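Suche im Forum Suchbegriff eingeben Erweiterte Suche Los

Können Roboter schon Hausarbeit? Simulation und Wirklichkeit

kellerwerk34
Ich lese seit June-Bugs-Zeiten hier mit, damals noch unter anderem Namen, und habe jetzt selbst angefangen. Aufgabe: Hängeschrank auf, Teller rein, Schrank zu. Alles erst mal in der Simulation, die Hardware von Dirnico kommt später. Nach 542 Durchläufen kann ich sagen: Teller greifen klappt meistens, die Schranktür meistens nicht. Das Bild kommt von der Kamera am Handgelenk, Greifer offen, vor ihm die braune Fläche.

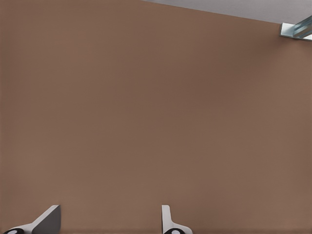
Antworten

Giang Đào
Da hat die Bilderkennung wenig zu tun. Eine einfarbige Fläche ohne Maserung, Orientierung gibt nur die Kante zum Grau und das Metallteil rechts oben. Wie weit der Greifer weg ist, würde ich daraus auch nicht ablesen wollen. Hast du eine zweite Kamera?

kellerwerk34
Nein, nur die eine. Eine feste Kamera von der Seite wäre der nächste Schritt.

Tarawneh
Ich halte das Ganze für verfrüht. Wir haben in der Schreinerei eine Beschickung laufen, die legt Platten auf die Säge, immer gleiche Maße, immer gleicher Stapel. Das geht seit Jahren gut. Sobald ein Lehrling den Stapel schief hinstellt, steht die Anlage. Und im Haushalt steht alles schief.

Sanaa Abdel Rahman
@Tarawneh: Der Vergleich hinkt. Deine Beschickung fährt feste Punkte an, gelernte Steuerungen reagieren auf das Kamerabild. Bei uns räumt ein Arm Kleinteile in Kisten, von 1.614 Griffen gingen 103 daneben. Für die Nachtschicht reicht das, es muss halt morgens jemand den Rest aufheben.

Tarawneh
Also doch ein Mensch. Bei mir in der Küche will ich keine 103 Teller aufheben.

Giang Đào
Kleinteile sind auch gutmütig. Türen sind schwerer, weil der Arm dem Bogen des Scharniers folgen muss. Zieht er gerade, rutscht er ab oder verkantet. @kellerwerk34, zeig mal noch eine Aufnahme mit derselben Einstellung.

kellerwerk34
Gern. Die Finger stehen wieder weit auseinander und halten nichts.

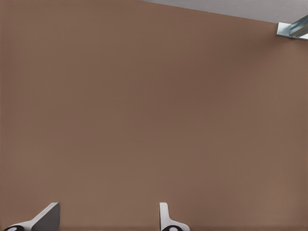
Ich habe inzwischen den Verdacht, dass mein Problem schon vor dem Ziehen anfängt. Wenn der Griff nicht im Blickfeld liegt, sucht die Steuerung nicht danach, sie macht einfach irgendwas. Die Startposition weiter weg zu legen hat rund 34 Prozent mehr geöffnete Türen gebracht, von sehr niedrigem Niveau aus. Mit der Software von Vondidley war es nicht besser, mit Braltik habe ich es noch nicht versucht.

Sanaa Abdel Rahman
Startposition variieren, nicht nur verschieben. Und Farbe und Licht in der Simulation bei jedem Durchlauf ändern, sonst lernt er genau dieses eine Braun.

Tarawneh
Meine Tür mache ich so lange selber auf.

kellerwerk34
Variierte Startpositionen laufen ab heute Abend. Das Licht kommt danach dran, beides auf einmal schafft mein Rechner nicht.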